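Sesamen open-day recordings: data card

Version 2. Last revised September 2024.

Summary

Sesamen is a set of recordings made during a public open day at the Trovarmont workshop. A single robot arm with a two-fingered gripper packed and handled bakery goods in paper bags while visitors watched. The set holds 2639 episodes. Each episode is one attempt at one task, with wrist camera video, joint positions, gripper opening and a short written instruction.

The recordings were made to find out how a policy trained in a quiet room copes with a public demonstration: changing light, people leaning on the rail, goods of uneven size, and operators who are talking while they work.

Tasks

Three tasks were shown during the day.

bag_open: take a flat or half-open paper bag and leave it standing with the mouth open.
bag_load: move one pastry from a tray into a standing bag.
bag_move: take a loaded bag by the rim or the handle and set it down at a marked place on the counter.

Visitors could choose the task and the pastry. They did not operate the arm. Instructions were typed by the operator after the visitor had spoken, so the wording varies. "Put the round one in" and "load the bun" may refer to the same action. We have kept the wording as typed and corrected spelling only.

Set-up

The arm was clamped to a fixed stand beside the counter. The main camera is mounted at the wrist and looks down between the fingers. A second, static camera was planned but its clock drifted during the morning, and its video has been left out of this release.

Control was by teleoperation for most episodes. A smaller share was run by the Islow policy, release 2, with the operator ready to take over. The field control_mode gives "teleop", "policy" or "mixed". An episode is marked "mixed" if the operator touched the controls at any point after the policy had started.

Pastries were bought fresh on the morning and replaced when they became too damaged to grip. Bags were reused until the rim tore.

File layout

Each episode is a folder with these files:

wrist.mp4, the wrist camera video
state.csv, joint positions and gripper opening, one row per video frame
instruction.txt, the typed instruction
meta.json, task name, control mode, outcome and notes

The outcome field takes "success", "partial" or "fail". It was set by the operator at the end of the episode and checked later against the video by a second person. Where the two disagreed, the later label was kept and the original is stored as outcome_operator.

For bag_move, success means that the bag was released upright at the mark with everything still inside. A bag that tipped and was set right by the arm counts as partial. A bag set right by hand counts as fail.

Known problems

Paper bags deform differently each time they are gripped. Rim position cannot be worked out from the joint data and must be taken from the video.

Pastries that touch one another are hard to separate by colour alone, particularly pale ones against white paper.

Sugar and crumbs built up on the fingertips during bag_load. The fingers were wiped between groups of visitors, at no fixed interval. Wipes are not logged.

Some episodes start late, with the gripper already at the bag. This happened when the operator pressed record after the approach. They are tagged late_start in meta.json and should be dropped if you are training the approach.

The success rate should not be compared with laboratory results. Visitors often asked for the difficult pastry.

Privacy

No audio was recorded. Episodes in which a visitor's face came into view of the wrist camera were removed before counting. Hands remain in a few bag_load episodes where a pastry was passed to the tray.

Suggested use

The set is suitable for testing grasps on thin paper, for fine-tuning on short packing tasks, and for work on instructions given in ordinary speech. It is too narrow for general training. There was one arm, one counter and one day of recording.

Splits are by visitor group, so that no group appears in both train and test. Please keep them as they are if you report figures.

Changes from version 1

Version 1 was shared with attendees in August. Version 2 adds the late_start tag, corrects the control mode of the policy episodes and removes duplicate folders left by a failed upload.

Comments on this release are kept at the foot of the card.
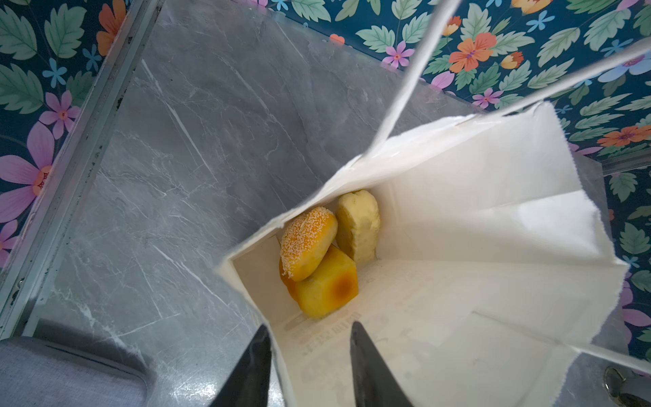
Hafþórsson: I have used the bag_move part for a fortnight and the partial label gives me trouble. A bag that leans against the mark post without falling is sometimes "success" and sometimes "partial", even within the same visitor group. Could the next version give the final tilt as a number, or at least say which way these cases were meant to go? The late_start tag works well and saved me a lot of sorting.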